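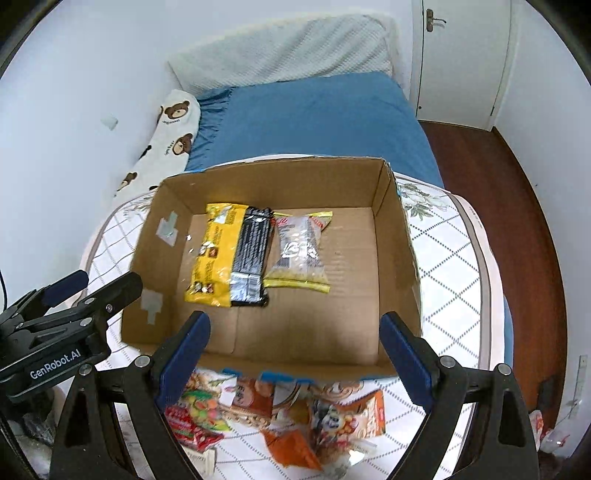

Snack packages on a mattress, with three more inside an open cardboard box.

Snack box

A snack box, also called a treat box, goodie box or (in some share houses) simply "the box", is a container in which packaged snack foods are kept together at home or gathered up to be sent to somebody else. The most common kind is a reused cardboard carton, usually one that first came into the house with a delivery. Lollies, biscuits, nuts, chips, dried fruit and small cakes are the usual contents, nearly always in their own sealed wrappers. The practice is found wherever snacks are sold in packets, and it has picked up a delightful amount of local custom along the way.

The term covers two related things. A standing box lives in one place, such as a pantry shelf, a desk drawer or the bottom of a wardrobe, and is topped up as it empties. A parcel box is filled once, closed and posted or carried off. Many boxes do both jobs in turn.

Background

Before the snack box there was the biscuit tin, and before the tin there was the jar. Both held loose food and had to shut tightly to keep it crisp. Once biscuits and sweets came in individual wrappers the container no longer had to keep the air out, and any box of a handy size would do. Cardboard was free, light and easily replaced, and it took over in a great many homes without anyone making much of a fuss about it.

Tins have never gone away. They are still favoured for home baking, and in humid places some households keep a tin inside the carton for anything already opened.

The collector Parviz Kiani, whose booklet The Taddale Snack Box is one of the few pieces of writing given over entirely to the subject, gathered 420 descriptions of household boxes from families in and near Taddale. He found that most of them had no name for the thing at all until they were asked. His booklet runs to 22 pages and is a joy from start to finish, particularly the long section on where boxes are hidden from children (behind the rice, inside the slow cooker, under the good tablecloths).

The box

Cartons used for snacks are usually of single-wall brown corrugated board. The flaps may be left on, folded down along the outside, or cut away altogether. Cutting them off turns the carton into an open tray that can be rummaged in with one hand, and it is the usual choice for a standing box. A parcel box needs its flaps, or else a separate lid cut from another carton.

Tape is a regular feature. Reused cartons often carry the remains of whatever sealed them the first time, and coloured tape along a rim will stay there for years, long after the paper labels have been peeled off. Patches on the inside walls are common too. Cloth tape holds better on bare cardboard than clear office tape, which tends to lift at the corners in warm weather.

Height matters more than people expect. In a deep box the small packets sink and are forgotten, and the finds at the bottom of one can be quite something! A shallow box shows everything at once but has to be wider, and so takes up more shelf. Kiani's own preference was for walls 20 cm high, enough for a large bag of chips to stand upright with its top showing.

Contents

Most boxes hold a mixture. The main groups are:

Gummy and jellied sweets. Sold in flat bags that bend easily and fill gaps well. They soften in heat and can set into a single lump, still perfectly edible and, to some tastes, improved.

Biscuits and cookies. The most fragile of the regulars. They are commonly kept near the top or against a wall.

Nuts and seeds. Heavy for their size, and usually placed low.

Puffed and fried snacks. Light, bulky and full of air. A few of these will fill a box by themselves.

Bars and long wrappers. Slipped in along the edges or laid diagonally over other packets.

Assortments. Clear bags holding many small pieces, either bought that way or made up at home from several larger packs.

Colour is one of the real pleasures of the thing. Snack makers lean heavily on red, orange and yellow, and a good pile tipped out on a bed is about as cheerful a sight as a pantry can offer. Cartoon characters turn up often, as do pictures of the food itself at several times its natural size.

Packing

Packing is generally done on a large flat surface. A dining table is the obvious place, but a bed is very widely used, partly for the space and partly for the comfort of the person packing. The box stands in the middle and the packets are tipped out beside it where they can all be seen. Mattresses have one drawback, in that a carton tends to lean as weight goes into it, and a tray or large book under the base keeps it level.

Two ways of going about it are widely known.

In flat packing, the packets are laid down in layers, starting at the back corners and working forward. Each layer is finished before the next is begun. It suits parcels, where movement in the post does the most damage, and gives the tightest fill.

In file packing, sometimes called Rashti style after the Rashti family who contributed it to Kiani's booklet, packets are stood on edge like records in a crate. They can be flicked through and picked out without disturbing the rest. It needs a fairly full box to work, as the first few packets will slide down until they have neighbours to lean on.

Plenty of people simply drop everything in and give the box a shake. Kiani recorded this as "the third method" and gave it the same number of pages as the other two.

Empty and torn wrappers are a nuisance in any pile, being easily mistaken for full ones. They are best picked out before packing starts. Opened packets are either eaten on the spot (a custom with strong support) or folded over, clipped and kept in a separate corner.

Customs

In shared houses the box is often governed by rules, written or otherwise. The Vanel rule, named for a student residence on Vanel Street in Taddale, allows anyone to take from the box so long as the last packet of a kind is left for the person who bought it. A stricter version asks that each packet taken be replaced by the end of the week.

Parcel boxes follow the calendar. September is a busy month in places where the university year begins then, with boxes going off to first-year students, and there is another rush ahead of the winter holidays. It is considered good form to include one item the receiver has never tried.

In Cellari, a district on the eastern side of Taddale, a snack box is given to new neighbours in place of a cake, and the empty carton is expected back with something in it. One carton is said to have gone up and down the same street 20 times before the base gave way.

See also

Biscuit tin
Care package
Lolly bag
Pantry
Tuck box

Page last edited 24/08/2021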